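April 2022, bench notes, fluoride varnish samples

Picking this up again after a gap, so bear with me if I repeat things from the last few pages. We're still on the kids' varnish, the one meant for baby molars, and the question is still how long it stays put before it starts to flake. Rosine Gautier wanted four batches side by side and I finally got them all mixed (the Imus one came out lumpy twice, third try was fine).

Setup first. I used the acrylic baby teeth from Flanham, the second molars, and painted each one with a single thin coat using the little bendy brushes. Thin is harder than it sounds! My first few looked like I'd frosted them. I wiped those and started over, so if you find some sticky molars in the blue tray, please don't use them for anything.

Then into the artificial saliva at body temperature, and then the brushing rig. I ran 1000 strokes per tooth with a soft child-size brush head, stopping at 567 on one tooth from the Camargo batch when the brush head popped off its clip. I put it back and finished the run, but I marked that tooth with an asterisk and I'd leave it out of any averages.

What I saw: Camargo held on best along the gum line and wore through on the chewing surface. Imus went patchy all over. Verkix was the odd one, it looked almost untouched but came up in one piece when I poked it with the probe, like a sticker. I don't love that. A four-year-old with a tongue and some free time would have it off before lunch. The fourth batch is our own house mix and it was so-so, a bit yellow, which parents always ask about even though it goes away.

Drying time is bugging me. I gave everything 30 minutes before the saliva bath because that's what the old protocol says, but no kid waits that long for a drink of juice. I'd like to do a second set that goes in right after painting. Rosine thinks we should change one thing at a time, and okay, she's right, so same brush, same strokes, only the wait gets changed.

Also we're low on the grape flavoring. The mint is fine for us grown-ups but my nephew made a face at the smell of it from across the kitchen, so let's order more grape before July.

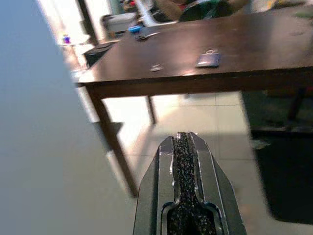
For the second set I'm going to weigh each tooth before and after painting, which I should have done this time. The small scale needs leveling first, it was drifting on me all afternoon. I'll label the teeth on the root end in pencil, marker bleeds into the varnish. Spare brush heads are in the drawer under the sink.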